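I have spent $3,760 so that a robot can pick up a piece of wire. My dad's old friend Lino Donati could have done it for a sandwich, and he would have complained less about the lighting.

The kit is the Palumbo arm from Skullow, the desktop one with the camera tucked in by the gripper. I put off buying it in February, then put it off again, then got an email with the words "final units" in it and folded like a lawn chair. It came in two boxes. The manual is 60 pages, and 9 of them are about the carrying case, sold separately.

Setup was fine. The software found the arm on the second try and then wanted to update itself, which ate the evening. After that I gave it the job I hate most, sorting scrap wire into parts bins. 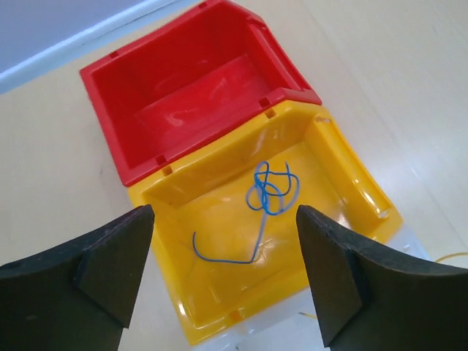 *Blue wire in the yellow bin. Red bin still waiting for business.*

Skullow says the thing is good for up to 3,000 picks before you need to recalibrate. I can't speak to that. My own patience is rated for far fewer. What I can say is that blocks and bottle caps were easy on it, and wire is another animal. It curls, it slides, it hides one loop under another, and the stock grasp setting treats the whole mess as a single lump and goes for the middle.

Chih-ming Kwan over at the Groltwood forum told me to turn the approach speed way down and aim for a loose end. I did, grudgingly, and it's much better - slow as a Sunday driver, but better.
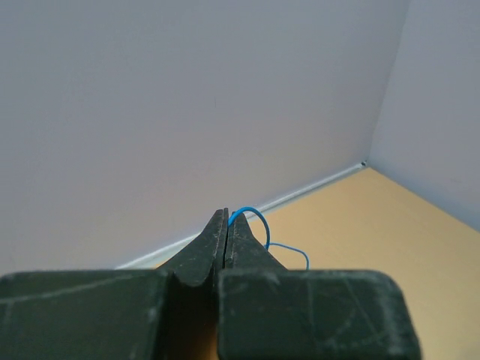 *Got it, right at the tips.*

The fingers are the best part of the kit. They come to a narrow point and they close nicely on thin stuff. The worst part is the app, which beeps when a job starts and beeps the same beep when it fails, so from the kitchen I have no idea how things are going.

Support is in Ceststead and answers email in a day or so. I've asked them about the beep. If you mostly want to move chunky things from one bin to another, get it. If you mostly want to sort wire, call Lino first.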